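The quote from Vollammont came in on Monday and I have been in a bad mood about it ever since.

For anyone who skipped the last post: our packing room is thinking about automating the pick step, bags and sachets into cartons. Before anyone buys an arm, the plan is to collect our own demonstrations with hand-held grippers, so that whatever we buy later has something to learn from. Fine. I can live with that plan. What I can't live with is the spreadsheet.

Line one is 4 hand-held grippers. Line two is a box of 116 spare finger pads. I asked the Vollammont rep how often a pad wears out and got a paragraph about "usage profiles." If the pads wear so fast that we need 116 of them, I'd like to know that before we sign. If they don't, somebody is padding the order (sorry).

Then there's the annual software seat, which appears on page three in smaller type. You can't open your own recordings without it. Horgan does the same thing but calls it a support plan. Vemlow doesn't charge for a seat at all, which sounds great until you notice they want $129 every time you ask for a calibration file.

Bohdana Semeniuk, who has to approve all this, asked me a question I should have asked myself: how many demonstrations do we need before we know whether it's working? The brochures all say 500 per item. Where does 500 come from? I wrote to all three companies and not one could point me to anything except another brochure. And 500 of what, picked up off what?
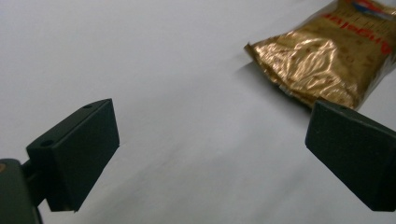
My guess is that soft, shiny packaging is where the money goes. Rigid boxes are easy and every sales demo I have sat through used rigid boxes. We ship almost none. So my counterproposal is to rent one gripper for a month, spend the whole time on the awkward stuff, and hold the rest of the budget until we've seen the results. Vollammont doesn't rent. Horgan says they "may be able to explore it." Tarnau, the reseller, will rent but wants a deposit close to the purchase price.

I've left the arm itself out of the budget for now. Bohdana wants a placeholder number in there and I keep refusing to type one.

Recent posts
Reading the Horgan warranty so you don't have to
What we paid for the last conveyor
Pick rates and other sales fiction
Tarnau called back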